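Getting the Sorting Cell Ready: My Part of the Project
Project report, handed in 6th May

My half of this project was setup and upkeep. Zeeshan Gilani wrote the sorting program and I looked after the cell it runs in, which we named Perkholm after losing a long argument with ourselves. Everything happened in simulation, so I never got my hands dirty, but I spent a lot of January learning that a simulated cell needs looking after too!

The layout is one table with a six-axis arm on a black pedestal at the right, a red bin and a green bin end to end, a low fixture behind the red one, and shelves at the back. The signal tower stands to the left of the bins. I wanted it where I could check it at a glance while I had my log open in the other window. 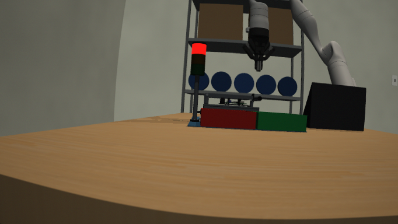

The first thing I had to fix was the home position. Zeeshan's program assumed the gripper started 220 mm above the fixture, and I'd been measuring from the tabletop (my fault, I'd copied the number off our whiteboard sketch without asking). So every height I had was wrong by the same amount. I re-taught the position, saved it under a new name, and deleted the old one so I couldn't load it by accident. Which I'd already done twice.

Next came the tower. I set red for "stopped, program not released," amber for "waiting on the operator" and green for "cycle running." My first version dropped the red as soon as the arm was powered, and Liesbeth Hermans, our supervisor, made me change it. Power on doesn't mean ready, she said, and she wrote that on my draft in very large letters. Now red stays on until the home check passes and I release the program by hand.

The home check itself is short. The arm goes to its taught point, the fingers close, and the controller compares the joint readings with the saved ones. If any joint is more than 2 mm off at the tool, it won't release.

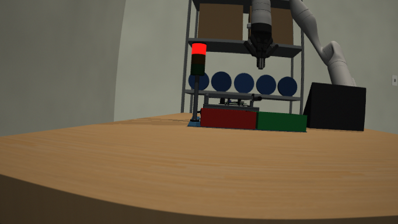 I ran the check 200 times over one long evening — mostly me eating crackers and watching a log scroll. The failures nearly all came right after I'd moved the pedestal in the model and forgotten to update the base frame. So my upkeep sheet now starts with the base frame, then the home point, then the tower signals, in that order.

If I had another month I'd add a proper gripper test, with a closing force reading saved for each run. Zeeshan wants to try a second arm first. We're still arguing about it, and my settings files are in the shared folder under Perkholm for whoever takes over the cell.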